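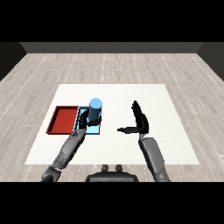 Stimstead release fault
October | Stimstead reference desk
Reading time: 2 minutes
Print | E-mail

The Stimstead release fault was an error in the control software of the Ondell two-armed robot. It affected a simulated sorting task in which a small cylinder is placed in a coloured tray. The fault caused the hand to report that it had let go while its fingers were still closed. It was found during testing at Salem in October, before the software was loaded onto any physical machine.

Background

The task was written by Driler, which supplied the simulator, and used a plain white table with a red tray and a light blue tray side by side. Either arm could be used. A run was scored as complete when the controller reported a release over the correct tray, and the position of the fingers was not checked separately.

The fault

Of 4000 recorded runs, 229 were marked complete while the hand was still gripping the cylinder. The arm then began its return move and carried the cylinder with it. In 14 of these runs the forearm also struck the rim of a tray. The scoring program counted all of them as successes, so the fault did not show up in the summary results.

The cause was traced to a timer. The controller sent the open command, waited a fixed period and set the release flag, whether or not the finger joints had moved. When the thumb was pressed hard against the cylinder, the joints could stall past the end of that period.
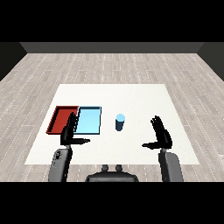
Could the same fault have injured someone on a real robot?
It could have, if a person had been within reach when the arm moved off with the object still in its grip. The arm's speed limit and emergency stop were separate from the release flag and would have kept working.

Correction

Version 4 of the controller removed the timer. The release flag is now set from measured joint angles, and the arm holds its position until the fingers are clear. A stalled hand raises an alarm and ends the run. Driler also changed the scoring program to check the cylinder's position after the arm has returned, and the earlier runs were rescored.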